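Subject: Re: [offers-list] Kukden voucher refused at last step of checkout
Date: 9/12/21

> I have a basket at Kukden with one desk in it, list price £489. The
> newsletter code goes through on the basket page and the total drops.
> When I get to payment I add the free delivery code, the total goes back
> to £489 and I get "offer not valid with this order". Tried in 2
> browsers. Is the delivery code dead, or is it my account? The same pair
> worked for me in April. Also, does anyone know if Vateo will match a
> Kukden price with a code on it, or only the shelf price?

The delivery code is still live. I used it on Friday with a chair and a lamp, no other code on the order, and the charge came off as it should.

What has changed since April is the order in which the checkout applies things. Kukden used to hold one box for goods codes and another for delivery codes, and the two were worked out separately. There is now a single box. It will accept a second code, but it treats it as a replacement for the first, then checks the whole order again from the list price. If the first code was a newsletter one it is marked as used at that point, and the second is then refused as it can't be joined with a code already tied to the order. You end up with neither. The error text is the same for all of these cases, so it tells you very little.

Your account should be fine. To get the newsletter code back, empty the basket, sign out, and leave it overnight. Mine was released by the next morning. Deleting cookies made no difference.

On the delivery side, you may not need the code at all. Orders over £200 at Kukden go free to most mainland postcodes if you choose the standard slot. The page offers the named-day slot by default and that one is always charged. The £200 is tested after any discount, which matters for small orders but not for a desk at £489.

Vateo: shelf price only. Their terms say the price must be "open to all shoppers without a code", and the web chat read this back to me word for word. They will match a sale price if the item is in stock at both shops and the part number is the same. Watch the part number on desks, as Kukden lists top and legs under 2 numbers and Vateo under one. I have had a match turned down on those grounds and had to send both product pages before it was looked at again.

Lau does take a goods code and a delivery code together, but its list prices on the same range are higher and I have not found a case where the final total was lower. Ploden has stopped issuing newsletter codes. Old ones still scan in the shops but not online.

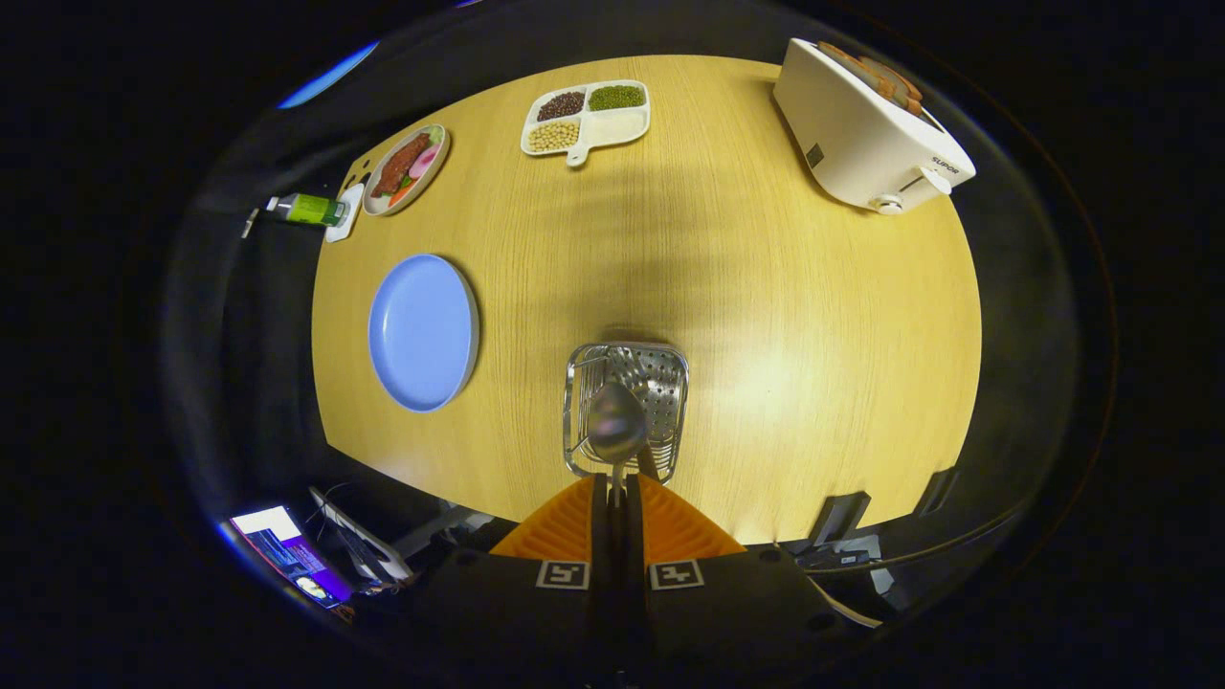
If you do try the overnight reset, please post whether the code came back and which kind it was. I have only tested it with the newsletter type, and I would like to correct the list page for Kukden before the next round of sale codes goes out.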